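Section 2: Setting Up the Board and the Blocks

Welcome to the fun part! By now you've unpacked the Salten shape set and checked it against the slip in the lid (if you skipped that, go back to Section 1, it only takes a minute). What follows gets your play surface ready, gets the blocks out where small hands can reach them, and walks you through a first round of sorting.

Before you start

You'll need a flat table, a wooden board, the blocks, and a soft dry cloth. Any large wooden cutting board works beautifully. We love a striped maple one, but plain is fine too. Keep it as a play board from now on, and don't cut food on it.

CAUTION: Check every block for cracks or sharp edges before each session. Put a damaged block aside right away and don't try to glue it.

CAUTION: An adult should stay at the table the whole time.

2.1 Placing the board

1. Clear the table and wipe it down.

2. Lay the board flat with the long side facing the child. Leave a hand's width of table in front so there's room for elbows.

3. Press on each corner in turn. If the board rocks, turn it over and try again. A folded dishcloth under the low corner also does the trick.

4. Run your palm over the surface, going with the grain. If you feel a rough spot, smooth it with fine sandpaper (300 grit or finer) and wipe off the dust.

Note: Slick tabletops can let the board slide. The Vullis grip mat fits underneath and trims easily with kitchen scissors. A table with holes in the top usually holds a heavy board well enough by itself, but test it with a good push anyway.

2.2 Setting out the blocks

1. Pour the blocks into the lid first. They're glossy and they roll, the cylinders most of all, so tipping them straight onto the board sends half of them to the floor!

2. Move them over by hand into one loose group toward the far side of the board. Don't line them up. A jumbled bunch, with a star partly in front of a hexagon or a heart right behind a cube, gives a child much more to look at and pick through.

3. Mix up the colors. Two stars in different colors are wonderful to have side by side, and so are two cylinders, because the child gets to notice what's the same about them.

4. Stand the cylinders on their flat ends. Lay the triangular prism with its peak up, like a little roof.

5. Leave most of the board bare. That open wood is your sorting space, and you'll be glad of every inch of it.
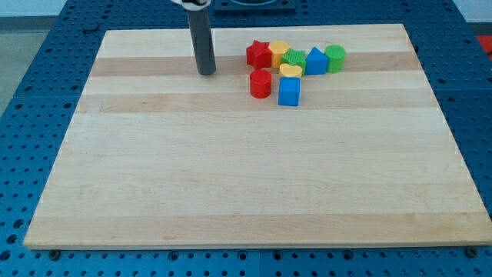
Can I use the blocks without the sorter box?

Use them any way you like. The sorter box is handy for matching shapes to holes, but all the activities in this section need only the blocks and the board.

2.3 The first round

1. Sit beside the child, not across the table, so you both see the shapes from the same side.

2. Pick up one block and name it: "red star." Put it down on the open part of the board.

3. Ask for another one like it, and then wait. Really wait! Whatever comes back is a good answer. If you get a red cylinder, you're sorting by color. If you get a green star, you're sorting by shape. Go with it.

4. Keep going until the group runs out or the child does. For most beginners, 7 minutes is plenty.

5. Push everything back together and start again with a different block.

If your board has light and dark bands, you've got a bonus game built in. Pick a band and call it the road, then park blocks along it one at a time. The Avotiņš activity cards (sold separately) have 6 more ideas along these lines, and the tall-tower one gets giggles every time.

Note: The heart and the triangular prism make tricky tower pieces. Save them for the very top.

2.4 Cleaning and putting away

1. Wipe the blocks with a damp cloth and a drop of dish soap. Textured tops hold on to crumbs, so go over those with an old, soft toothbrush.

2. Let the blocks air-dry on a towel. Don't put them in the dishwasher.

3. Wipe the board with a barely damp cloth and stand it on edge until it's dry on both sides.

CAUTION: Never soak the board. Water can open the joints between the strips.

4. Return the blocks to the Cirano drawstring bag, or any bag with a wide mouth, and store it on top of the board.

Replacement blocks are listed by shape and color in Section 6.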